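Lukholm perception and planning software: progress report to the Gouveia Fund
12 July 2025
Prepared by Cristóvão Garcia, Cevmont

Dear all,

Thank you for your patience with this one, and for the kind notes after the last report. I promised then that I would write at more length once the software had settled down a little, and I am glad to say it has, mostly, so please put the kettle on.

As you will remember, Lukholm is the part of our work that tries to learn the order and manner of small household jobs from recordings of people doing them with their own two hands, and then turn that into plans a two-armed robot can follow. The grant pays for three pieces of software: the tool that cuts long recordings into steps, the model that works out which hand is doing what, and the planner that sits on top of both.

Recordings and labelling

We now hold 2,066 recordings that have passed our checks, of which 293 come from the new set of desk and lighting tasks. The labelling tool, which we call Ciltier, has been rewritten since the spring. The old version asked the person labelling to mark the start and end of every step by hand, and it was slow and rather dispiriting work. The new one suggests the cuts itself and lets you nudge them along the timeline with the arrow keys, which sounds like a small thing but has made everybody a good deal more cheerful. It also keeps a proper history of changes, so when two people disagree about where a reach ends and a grasp begins we can look back and see how each of them had it.

I should own up to a week lost in May to a fault in the way Ciltier saved its files. Steps with no object attached were quietly dropped on saving. We have repaired the files from backup and written a test that would have caught it, and I am sorry it took us as long as it did to notice.

Telling the hands apart

Most of our effort this period has gone into the hand model. It is quite good now at saying where the hands are, and a good deal better than it was at saying what each one is for. In many household jobs one hand does the fine work and the other simply steadies something, and the planner needs to know the difference, or it will happily send the steadying arm off to do something else halfway through. The lighting tasks have been very useful for this, with their small pale objects and plenty of white on white.
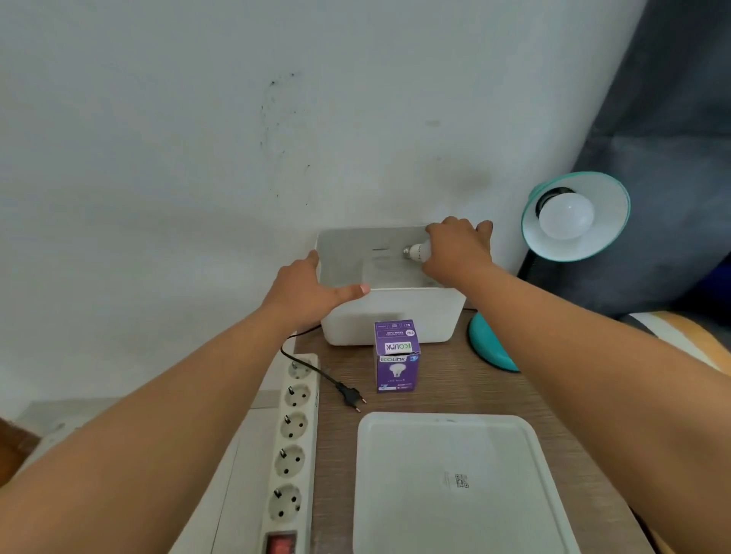
Lighting task set: left hand on the rim of the box, right hand inside it with a small LED bulb.

Views like this gave the earlier model real trouble. It would find the hands without difficulty and then lose the bulb against the pale grey inside of the box, and having lost the bulb it would decide that both hands were holding the box. We have changed two things. The model now looks at a closer crop around each hand as well as the whole view, and it carries its guess about a held object forward for a short while, so a moment of poor contrast no longer wipes the slate clean. On our held-back test of 100 lighting recordings the labels hold together much better from one moment to the next, though I would still like to see it do well on clear plastic and glass before I make any large claims.

We also added a plain "steadying" label, separate from "holding". I resisted this for months – I thought it would only give us more to argue over – and I was wrong.

The planner

The planner can now take a labelled recording and write out a two-arm plan with the waiting points marked, so that one arm holds its place until the other has let go. All of this is running in simulation for the present. Its chief weakness is still recovery. If a simulated grasp slips, the planner tends to go back to the very beginning of the task, even when only the last step needs doing again, and it is a little painful to watch. We have a design for restarting from the nearest safe step and have begun writing it.

Money and time

Spending is in line with the plan, and we are not asking for any changes. The restart work will run on into August, a few weeks later than we first told you, and the time will come out of what was set aside for tidying the viewer. The viewer is ugly but it does its job, and I think it can wait.

Next steps

Before the next report we mean to finish the restart work, record a further set with clear and shiny objects, and send you a copy of Ciltier with some written instructions, as you asked. If anyone at your end would like to try it sooner and doesn't mind a few rough edges, do please write to me and I will gladly set it up.

With warm thanks for your continued support,

Cristóvão Garcia
Cevmont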